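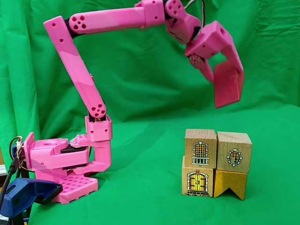 Backdrop cloth

A backdrop cloth is a length of fabric hung behind, and often laid beneath, an object that is to be photographed or filmed. It gives a plain ground of one colour and hides the wall, table or floor.

Materials
Cotton muslin is the most common choice. It is cheap, takes dye evenly and folds small, but it creases easily. Polyester creases less and tends to shine under direct light. Wool felt hangs flat and reflects little, though it is heavy and collects dust.

Colour
Grey and white cloths are used for general work. Green and blue are chosen when the ground is to be replaced later by keying. A green cloth throws some of its colour on to nearby surfaces - an effect known as spill - and pale or glossy objects show it most. Moving the subject forward reduces spill.

Creases
Folds catch light on one side and cast shadow on the other, so a wrinkled cloth covers a wider range of tones than a flat one. Steaming, stretching on a frame and storage on a roll are the usual remedies. Goel recommends hanging muslin for 10 hours before use.

Sweep
When a single piece covers both the wall and the floor in a gentle curve, the arrangement is called a sweep or cove.

See also
Chroma key
Muslin
Product photography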